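Toy Safety Notes: Small Parts and Seam Strength

The Karnum testing desk has revised its intake procedure for donated and resale toys. The change takes effect on 13th November and applies to plush, molded rubber and hard plastic items. Knitted blankets and cloths stay under the textile procedure.

Under the old procedure, seams were checked by hand and the result was recorded as pass or fail. Bindu Rajan reviewed 1,681 intake records and found that the failure rate varied more by inspector than by type of toy. The new method uses a spring gauge. The load is applied at the weakest visible seam and held for 10 seconds. Any opening that exposes filling is a failure.
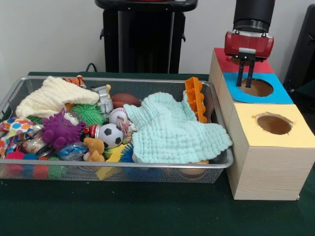
Eyes, noses and buttons are tested separately. Parts that detach go into the small parts cylinder, and an item is rejected if any detached part fits entirely inside it in any orientation. Do not compress the part to make it fit. Items with battery compartments also need a screw check before they are passed on.

Gauges must be recalibrated after every 1,000 pulls. Vurcombe and Achari sites should send theirs to Deepika Alva, who keeps the calibration log. Allow 30 minutes for each unit. The Ginel site has its own reference weights and can recalibrate in place.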